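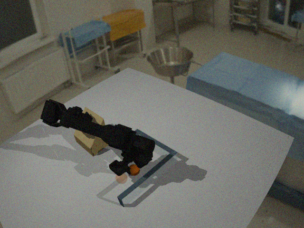

The Tesutton arm model at work in the simulated room, with the orange ball next to the gripper.

Review: Tesutton Desktop Arm Kit, with Bultavport Simulation Package

The Tesutton kit is sold to home builders and shared workshops as a complete route to a working desktop arm. It comprises the printed and machined parts, the motors, a controller board and a license for the Bultavport simulation package. The Le Goff Community Workshop purchased one kit in April at a price of $995. This review reports on the assembly and on the first period of use by members.

Assembly

The kit arrived in 26 numbered bags. Two members completed the mechanical build at a standard workbench in 17 hours, spread over several evenings. The printed manual is adequate for the base and shoulder. It is weak on the wrist, where two drawings show the same bracket in opposite orientations, and the bracket had to be removed and refitted. Hex keys are supplied. A torque driver is not, although the manual calls for one on the elbow screws.

Cable routing deserves particular care. The supplied clips hold the motor leads too tightly at the second joint, and we replaced them with fabric ties from the workshop stores.

Simulation package

Bultavport allows a task to be rehearsed on screen before the physical arm is powered. The standard scene places the arm at a white tabletop with a few simple objects, among them a ball, a tan block and a dark blue frame, inside a furnished room that includes covered carts and a large blue bed. The room can be exchanged for a plain gray one, and members using older laptops are advised to do so. With the full room loaded, our shared computer took 60 seconds to open a saved project.

The rendering is good in some respects and poor in others. Shadows fall in more than one direction, as they do under several lamps, and this is useful to members who intend to add a camera later. The arm model, however, is so dark that its joints are difficult to make out against one another. The gripper finger can be found beside the orange ball, but the linkage behind it takes some study. The pale ball nearly disappears into the table surface. An option to recolor the arm and the objects would be welcome, and we did not find one in the menus.

Motions saved in the simulator transferred to the physical arm without editing. Grip force did not transfer well. Values that held a ball on screen were too low on the bench, and each had to be raised by hand.

Support

Questions sent to Tesutton were answered within two working days. The replies were courteous and specific, and a corrected wrist drawing was provided as a separate sheet. Replacement gears are stocked by Hustness — a practical point for any workshop where many people will handle the arm.

Assessment

The kit is recommended for shared workshops with at least one member experienced in small electronics. Home builders working alone should obtain the corrected wrist drawing before opening the bags. Rating: four out of five.

Reviewed by Ysaline Collet for the Le Goff Community Workshop

Comments (3)

Lucienne Millet
Did you try the kit without the simulator? I am mostly interested in the hardware and my computer is old.

Ysaline Collet
Yes, the arm can be moved and taught by hand from the controller board. You would lose the rehearsal step, but the plain gray room may run well enough on your machine.

benchtop_dan
Same problem with the clips on the second joint. Mine wore through the sleeve on one lead, so check yours if you kept them.

Contact the workshop office | © Le Goff Community Workshop | Back to top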